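The Table Everyone Uses

A big meeting table picks up drinks, paper, and chargers all week long. What stays on it, and what it does to the surface, is worth a closer look.

The conference table on the second floor at Ruddock is booked from 9 in the morning on most days, and by lunch it has stopped being a conference table. It is where people set things down. They come in with a drink and a folder, they plug in a phone, they talk for an hour, and when they leave they take the laptop and forget the rest.

Ruddock does freight paperwork for small importers, and 171 people work in its building in Troltitz. There are smaller rooms with smaller tables, but the second floor has the one that seats a full team, and so it gets the traffic. It is a long, pale table with rounded edges and a shiny top. The company bought it used for $1,927, delivery included, when another tenant moved out in December. The people who picked it liked that it made the room look bright. They did not think much about what a shiny, light-colored top would be like to live with.

A light top shows coffee. It shows the ring from a cold bottle, the gray smudge from the bottom of a laptop, and the thin line a pen leaves when it runs off the side of a page. On a dark wood table you can ignore all of that until the end of the week. At Ruddock, it is there for the next group to look at.

Drinks are most of the trouble

Ask the people who book the room what bothers them and the answer is nearly always drinks. Coffee gets the blame, but sweet drinks do more. Coffee that dries on a sealed surface comes off with a damp cloth. Fruit drinks and sodas dry sticky, then pick up dust and lint from sleeves, and the spot turns gray. You find it with your elbow.

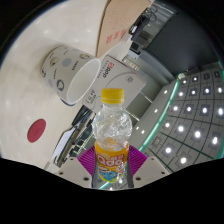 A cup on its side, a red coaster, and a bottle of Qoo at the meeting table.

The office tried several kinds of coasters before it settled on anything. Cork ones crumbled at the edges. A set of stone ones was too heavy, and people worried about scratching the top when they slid them across. The paper kind stuck to the bottom of a cold can and went out the door with it. What worked best was a flat, round coaster in a strong color. On a white table a bright coaster is hard to miss, and people tend to put a drink where they see a place for one.

Placement matters as much as color. A stack of coasters in the middle of a wide table does very little, because someone at the end has to stand up and lean over a row of screens to reach it. Set them out before the meeting, one near each seat or one between two seats, and they get used. Leave them in the stack and most of them will stay in it.

Lids help too. A bottle with a screw cap can fall over and nothing happens. An open cup can't. Ruddock doesn't ban open cups, and a rule like that would last a day in any office with a coffee machine down the hall. The note on the door only asks that open cups go on the side away from the power cords.

Paper takes up the most room

The second thing that piles up is paper. Even companies that say they have gone paperless have plenty of it on the meeting table. There are printed agendas, forms that need a real signature, and the folder that came in the mail and was opened there since that was the closest flat surface.

Loose sheets spread. Put down a stack of 10 pages and by the end of an hour they cover the space of two seats. Folders hold their ground better, and they are easier to carry out. The one change that made a difference at Ruddock was cheap. The supply closet now keeps plain folders on the shelf closest to the conference room, and people grab one on the way in.

Paper also hides things. A pen goes under it, then a badge, then the little adapter for the screen. When the adapter goes missing, the next meeting starts late. The fix there was a bright tag on the adapter and a hook under the screen.

A table in the middle of a working day

The way to understand a shared table is to look at it halfway through the day, with nothing put away. Most of what is on it got there for a sensible reason, and most of it belongs somewhere else. 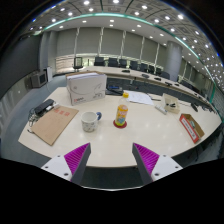 Grouping is the idea that makes the most sense to people once they try it. Things that are used together should sit together, and things that can hurt each other should be apart. On the second floor, the bottle with the yellow cap is on the red coaster and the mug is right next to it, so the drinks at least are in one spot. The power strip is over on the right side, a good distance from both. The papers are in between, and that is where a little more care would pay off, as a drink that spills in that direction has paper in its way. Moving the stack one seat over would take two seconds.

Keys and cables are harder. They don't stack, they tangle with each other, and they end up near the edge of the table because that is where a person's hand is when they sit down. Once they hang over the side, a passing sleeve or a chair arm can pull down whatever is attached. A shallow tray solves this better than any rule. It doesn't have to be a nice one. The lid of a shipping box will do, and so will the bottom half of a snack carton.

Small open boxes are a mixed blessing. They keep loose items from rolling around, and they look temporary enough that people feel fine about leaving them. A temporary box on a conference table can stay there a very long time. At Ruddock, a box with no name on it goes to the front desk at the end of the day. If it has a name and a date, it can stay until the date.

Power on the tabletop

Newer tables come with outlets built into the middle, under a flap. Older ones don't, and a used table is usually an older one. So the power strip goes on top.

Facilities people would like it on the floor, and the people in the meeting would like it near their hands. The floor is tidier but it means crawling under the table in work clothes, and the cords become something to trip over. On top, the strip takes up room and has to be kept away from drinks. Plovuleck, which sells office furniture and refits older pieces in the same town, can cut an opening in a table like this one and drop in an outlet box. Ruddock got a quote and decided to wait. For now the strip stays on top, toward one end, and the cord goes straight down over the edge to the wall side so that it doesn't cross the walkway.

If you do the same at home or in a small office, use a strip with a long enough cord that it isn't pulled tight. A tight cord drags the strip toward the edge a little each time someone plugs in.

What the cleaners can and can't do

The cleaning at Ruddock is done by a company called Pusska, which comes in the evening. Its crew wipes every bare surface. It does not move paperwork, open folders, or pick up electronics, and that is written into the contract. Many offices have the same terms and don't know it.
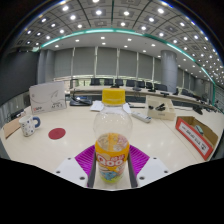
In practice this means the parts of a table that need cleaning most are the parts that get skipped. The crew wipes around the stack of paper, around the mug, and around the coaster. The next morning there is a clean table with a set of dusty shapes on it, and if the things have been moved, you can see where they were. A table that is cleared once a day gets cleaned all over once a day. A table that is cleared once a month gets cleaned all over 12 times a year, no matter what the office is paying for.

The product matters less than people think. A glossy top like the one at Ruddock does well with a soft cloth, warm water, and a drop of dish soap, followed by a dry cloth. Window spray leaves streaks on some finishes and should be tested at the end of the table where no one sits. Scrub pads should be kept away from it completely. The fine scratches they leave show up under ceiling lights, and they don't come out.

The last three minutes

The office now ends each booking three minutes early. The calendar does it automatically. A meeting set for an hour shows as 57 minutes, and the time left over is for the table.

People take their own things first. Then someone picks up the empties and takes mugs to the kitchen, and someone else closes the folders. Chairs go in last, because it is easier to reach the middle of the table with the chairs out. Coasters stay where they are for the next group, and so does the power strip.

It doesn't always get done. When a meeting runs over, the next group clears the table and grumbles about it. The long bookings in the afternoon are the worst, since people bring snacks to those. But the room is usable at 9 most mornings, and the adapter has been on its hook every time this writer checked.

Ruddock is thinking about a second large table for the third floor. The request asks for a darker top.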